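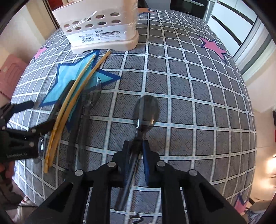
Hand-held grippers at a table with plastic spoons, chopsticks and a utensil holder.

Good practice in hand-held gripper recording

Good practice in hand-held gripper recording is the set of habits and written rules followed when people use hand-held grippers to show everyday tasks to a robot. It is a young and lively field, and its rules are still being worked out at the table!

The best-known text is the Clilta Guide, first issued in March by the Susix workshop and now in its second edition. It runs to 181 short rules in 4 parts: the table, the objects, the hands and the records. Cutlery has a chapter to itself, and a delightful one, as clear plastic is hard for cameras to pick out against a patterned cloth. The guide asks for a slow, steady close of the jaws and a full release before the next item is touched.

When two grippers are used, one leads and the other waits or steadies. The Vunau rules differ here and let both move at once, provided their paths do not cross. Failed grasps are kept and marked as such under both sets of rules.

See also: Kratochvíl checklist; Table layout

Search this site Go
3 shares 2 comments
Contact us | Copyright Clilta | Back to top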